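Features > Calendars > Perpetual tables

The printed perpetual calendar at Asgate fits on one card. A year is looked up in the first column, which gives a letter, and the letter points to one of 14 layouts. Leap years use the last seven. 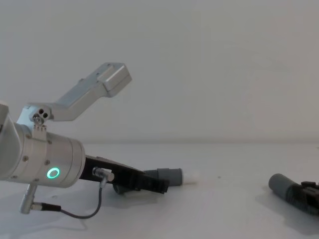 Readers trip over January and February, according to Hanna Melnychuk, and in her view the leap-year layouts should be printed in a second color.

The Priedītis edition covers 200 years and drops the letters – each year carries a number from 1 to 14 instead. Day 137 of the year is May 17, or May 16 in a leap year, and a strip along the bottom edge handles that conversion.
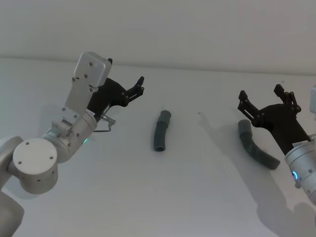

Two arms and two short lengths of corrugated hose on a white tabletop.

The next printing is set for September, with the strip moved to the back.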